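Kesance Dish Library – Frequently Asked Questions

What is it?
A lending library for plates, bowls, glasses, tablecloths. You borrow for a party or a funeral lunch or whatever, you bring it back. 1,467 pieces in the catalog right now.

Do I need to be a member?
Yes for bigger orders. Up to 200 pieces is free with a library card, over that you need the yearly membership. Sign up at the desk, bring ID.

How long can I keep things?
3 nights. Longer if nobody else has them booked – ask Bontu Alemneh at the desk.

Can I reserve online?
Yes, the Skaltell form on the home page. Hold is not final untill you get the confirmation email. Check spam.

Do I have to wash everything?
Rinse and scrape please. We run it all through the big machine anyway. Do NOT put the gold rim plates in your dishwasher at home. Or the microwave.

What about tablecloths?
Shake out crumbs, fold, put in the blue bag. Don't wash them. Don't iron them. Candle wax – leave it, tell us, we have a method.

I broke something.
Happens. Replacement price is on the tag, most bowls are cheap. Brandão serving platters are not, so go easy. Keep the pieces out of the crate, wrap in newspaper, trash.

Can I mix colors?
Sure. Say so on the form or you'll get all white.

Do you deliver?
No. Pick up at the side door, 4 to 7 p.m. Crates are heavy, bring a second person. We can lend a cart but the cart has to come back the same day.

Do you take donations?
Matching sets of six or more, no chips. No mugs!! We have so many mugs. Email Hye-jin Ok first with a list, please dont leave boxes outside.

Is there a kids' set?
Yes, melamine. Book early for summer, it goes fast.

How big an event can you cover?
Full place settings, 200 people. For more than that try Floma, they rent commercially and they do chairs too.

Can I see things before I book?
Yes, during pick up hours. Shelves are labeled. Daranee Pongsiri can help with matching if you bring a napkin or invitation or something. 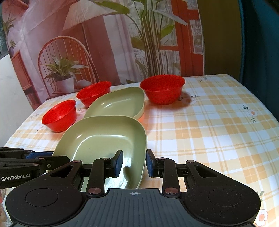
Page last changed: September

Question not answered? Use the form, or call the desk after 4.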